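Desks and Workspaces > Show us your desk

Thread: Fabric divider on a white desk, worth it?

estley_desks
Posted 13 March 2025

Hello all! We've just had the desks redone at work and I am far happier about it than anyone should be about office furniture. Long white tops, nice thick front edge, white cupboard underneath on the right with a vented side, and (the best bit) a fabric divider along the back. Ours came through Hakum, model 502, and I've been stroking it on the way to the kettle. My laptop lives shut in front of it when I'm in meetings, NICE TRY sticker and all.

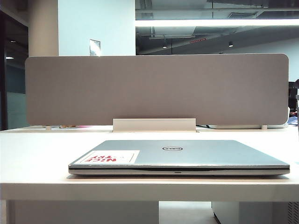

Re: Fabric divider on a white desk, worth it?

Frans Geerts
Posts: 1452

Oh that's lovely. The taupe saves it from looking like a dentist's! I've got the Cuypers one at home in dark green and I'd swap tomorrow. Do the rounded corners catch on anything? Mine are square and I've snagged two jumpers.

Re: Fabric divider on a white desk, worth it?

mossandbiro

I'll be the grump. I had a divider for 6 months and took it off. It's lost space, you can't push a monitor back properly, and the fabric drinks dust. A bare white desk with a good lamp beats it every time.

Re: Fabric divider on a white desk, worth it?

estley_desks

Frans, no snags so far, and I wear some very loopy knitwear. Moss, I'd have agreed with you before, but it stands up on a bracket in the middle with a little post towards each end, so it takes up hardly any of the top. And I run a lint roller over it when I'm on the phone. Very soothing!

What I do want help with is drinks. I'm a glass mug person, the chunky faceted kind with a proper handle, and I love how it looks against that fabric. But where do you all put yours? I've been going behind the laptop, in front of the divider, with just a bit of water in it. 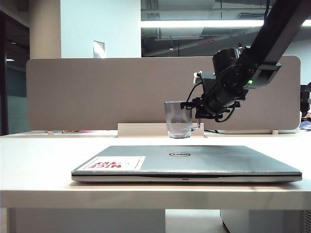
Re: Where to put the mug

Ott Kütt

Behind the laptop is asking for it. You reach over the lid every single time, and one day you'll be half asleep. Mine goes to the right, on a cork coaster, lid of the laptop well clear. Gorgeous mug though, I do like a bit of faceting.

Re: Where to put the mug

mossandbiro

Disagree with Ott. On the right is where your elbow goes. At the back is the safest place on the whole desk, and I say that as someone who has drowned a keyboard. Only fill it halfway and stop fretting.

Re: Where to put the mug

Frans Geerts
Posts: 1452

Left-hander here, so you're both wrong :) Get a coaster whatever you do, white tops show every ring. The Vestar felt ones are good and they'd go with the taupe. I bought mine in September and they've been through the wash loads of times.

Re: Where to put the mug

estley_desks

Felt coasters! Yes! Ordering a pair tonight, one for the mug and one for whoever pinches my chair. I'll try Ott's side first and then go back to Moss's if my elbow gets involved. Does anyone know if they come in a brownish grey, or only the bright colours?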